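4 November 2022

Glue line tests, second batch. Picked up from the July notes, where the Clatmont hide glue let go on 2 of the spruce joints.

Mixed fresh this morning, same ratio as July. Soaked the granules longer, until no hard centers were left. Strained it once through cotton. Smell was normal.

Cut the new strips from the Prerkwood offcuts. They move more with the weather than the old stock did, so I planed each pair right before gluing. Clamped overnight is still the plan, no shortcuts on that.

Sanding: 200 grit on half the faces, the rest straight from the plane. Did not go up to 800 this time - it burnished the surface last round and the glue sat on top.

Pulled one early pair to check squeeze-out. Thin bead on both sides, a little starved near the end where the caul is bowed. Need to joint that caul or throw it out.

Yamuna Rao wants the break loads written in pounds from now on. Best from July was 1,685 on the maple lap, going by her sheet. I had left it off mine. Copied over.

Grirnard order still has not come. Brushes and the second thermometer are on it. 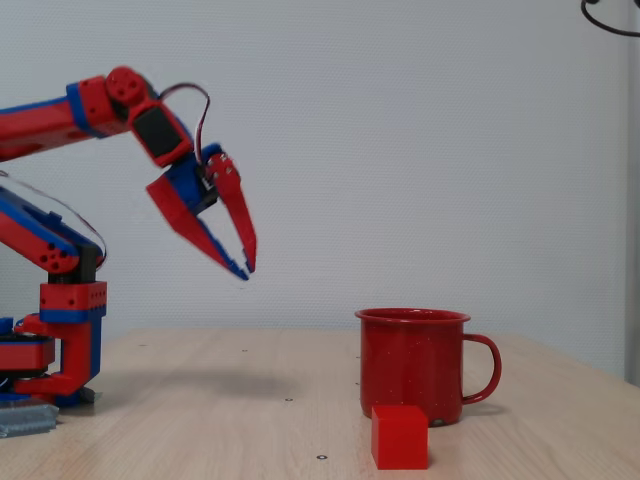 Light wood tabletop, red and blue arm at the left.

To do: label the strips before unclamping. Redo the starved pair. Ask Yamuna which scale she used for the lap joints - the small one reads high when the battery is low.

Pot is off and lid is on.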